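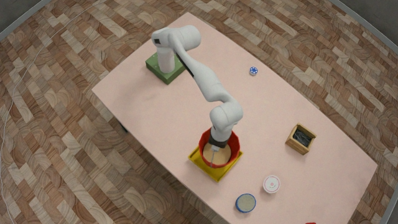

Wood Block Floors: The Stuff You Keep Asking Me

By Filippos Theodorakopoulos
4th October

I've been living on wood block for a long time now and I still get more mail about it than anything else on this site, so I've put the usual questions on one page. I'm no contractor, just a guy in Grurnico with sore knees and strong feelings about floor oil!

Is end grain the same thing as parquet?

Sort of, but I keep them apart in my head. With end grain you're looking at the cut end of the piece, so you see the growth rings, or part of them. Most parquet shows you the long side of the wood. Plenty of people use the words any old way (my own brother does) and a good salvage yard will know what you mean.

How much did yours cost?

I did 565 square feet, the whole downstairs apart from the bathroom, and spent $4,000 including the sander rental and a frankly silly amount of adhesive. The blocks came from Entwistle Salvage, out of an old school gym. They'd been down for 70 years and the backs were thick with black tar. Scraping that off took me most of a winter. Have any old tar tested before you touch it, by the way, as some of it has asbestos in it. Mine was clean, and I still wore the mask.

Do I need to let the blocks sit first?

Yes, yes, yes. Stack them with gaps in the room they're going in and leave them alone. I rushed the hallway one December with the heat cranked up, and by summer the blocks had swelled and lifted in a ridge right by the front door. I had to pull the row nearest the wall and trim it. Leave a gap at the edges too, and hide it under the baseboard. 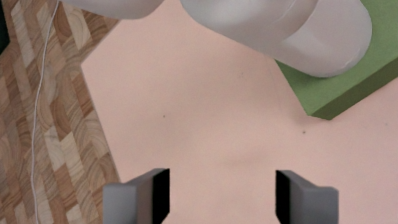 Which oil do you use?

Muken hardwax, the matte one. Two thin coats, and I mean thin. End grain drinks it up, so the first coat disappears and you'll want to pour on more. Don't! Wipe off whatever's still sitting there and go have lunch. I tried Foltia on the stairs and liked it fine, but it smelled for days and my wife has banned it from the house.

Whatever you pick, lay the oily rags out flat outside until they're stiff. Balled-up rags can catch fire on their own, and that isn't an old wives' tale.

How do you clean it?

Broom most days, then a mop that's been wrung out till your wrists hurt. No steam. No vinegar either, whatever your aunt says.

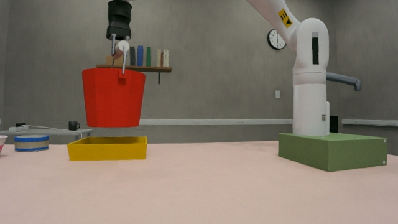

For sticky spots I use warm water with a drop of dish soap on a cloth, then dry it right away with another one. If a patch goes dull after that, rub in a little more oil and buff it with an old T-shirt.

Can I mix different colors of wood?

Sure, and I'd push you to. Tip all your boxes out and shuffle them before you start gluing, or you'll end up with one dark corner that looks like a leak.
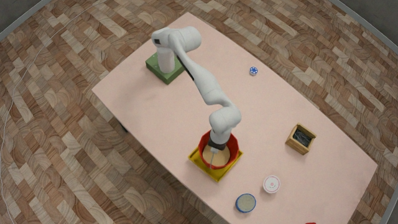

Light tan to dark reddish-brown blocks in staggered diagonal rows.

What about loose blocks?

Tap around with a knuckle and listen for the hollow ones. I find up to 5 every spring, mostly near the back door. Lift, scrape, glue, put something heavy on top overnight.

Comments

denise_k: Does the Muken oil yellow? We have a lot of pale blocks and I'd like them to stay pale.

Filippos: A little, in the first year. Try it on a spare block and leave that on a windowsill for a while.

Rory: Wish I'd read the tar bit before I filled my garage with the things. Off to find a testing lab.

mapleandme: Same ridge by the front door at our place. How wide was your edge gap in the end?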